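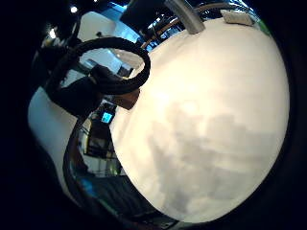

Kada showroom puts its evening tidying in the hands of a machine

If you have ever worked in a shop, you know that the day doesn't end when the last customer goes home. Everything that was picked up, turned over, admired and put down in the wrong spot has to go back where it belongs, and at Skirkuvetti, the home goods showroom in Kada, that has meant a good hour on your feet after closing for as long as most of the staff can remember.

Starting Saturday, January 23, 2021, a good part of that hour goes to an automated system called Tuter. It was put together by Usuga, a small firm a few streets over, and it works from a list of 3761 items, each with its own place on the floor. The plan is for it to handle the light and sturdy pieces first and leave anything breakable to people, who (as everyone at the store is quick to tell you) are still a lot better with a thin glass vase.

All 17 people on the payroll are keeping their jobs and their hours, the store says, and that was the first question raised when the news was shared over coffee and a very large tray of rolls. What changes is how the hours are spent. Closing shifts will have one person watching over the machine while the others do orders, answer messages and get the displays ready for the next morning, a job that used to be squeezed in before opening, often with a coat still on.

There is some learning to do, of course! Everyone on the closing shift gets a morning of training on how to pause the system, how to clear a dropped item and how to tell it that something has moved for good. The displays are changed so often that this last part may well turn out to be the biggest piece of the work.
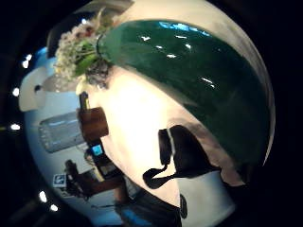

Jhonatan Chambi is glad to be done with the bending and carrying, but he would like the time it saves to stay with the staff and not be filled up with new chores by spring. He also wonders who gets the blame when a thing ends up on the wrong shelf, and he has asked for that to be written down.

The store says it will sit down with the whole crew in April to go over how the shifts have worked out, and that the old closing routine stays pinned up in the back room until then, in case it's needed. Opening hours are the same as before, and shoppers are welcome to ask about the system at the front desk.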